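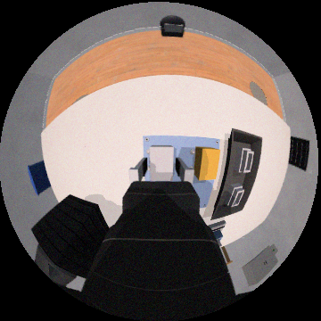 Ticket: duplicate suspect entries after merge, Brolum case register
Opened by: Remzi Değirmenci
Assigned to: Remo Hämmerli
Status: open, workaround in place

Reported 6th October. A search on an alias in the organised crime index returns the same suspect 2 times, once under the alias and once under the legal name. Associates are split between the entries. The link chart shows two separate groups where the investigators have one.

Affected: Brolum register, Soylu import tool. Avow (warrant tracking) reads from the register and shows the same fault.

Step 1. Ran the search with the alias filter off. One entry returned. Filter on, both returned.
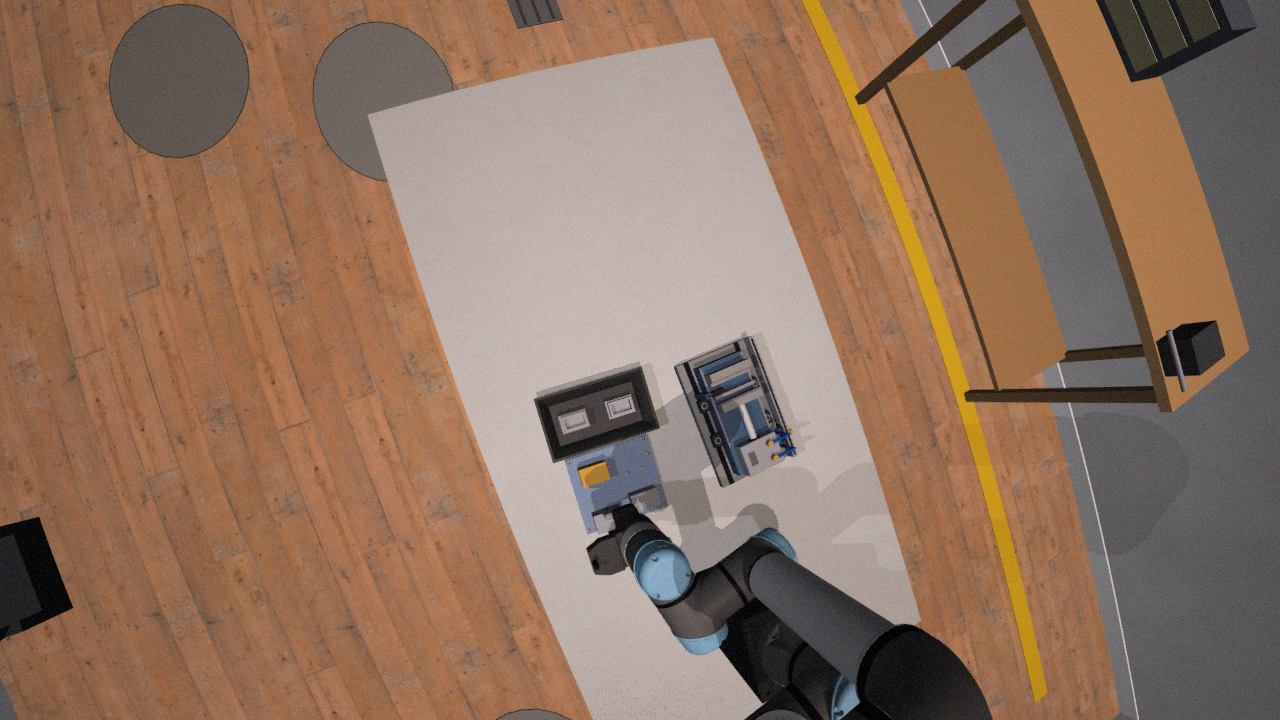
The fault therefore sits in the alias table and the person records are intact. Exported the table and compared it with the copy kept in May. Some 200 rows have a blank parent reference. All came in with the Clometti seizure file, which has 2,000 rows in total.

Step 2. Checked the import log. Soylu cuts the name field at 40 characters. Longer double-barrelled names fail to match and a new entry is created without a warning.

Step 3. Raised the field limit on the test server and loaded the file again. No blank references. Live server not changed. 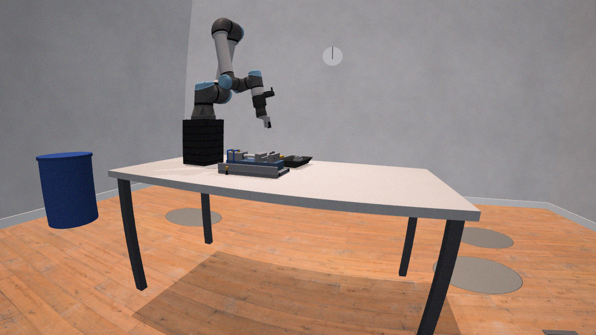 Arm on its pedestal at the rear left of the table, simulated view.

Workaround: search by legal name only. Do not merge entries by hand, as the audit trail will not carry over to Avow.

Outstanding: approval for the live change, then a rebuild of the link charts. Remzi to confirm which warrants were printed from the split entries.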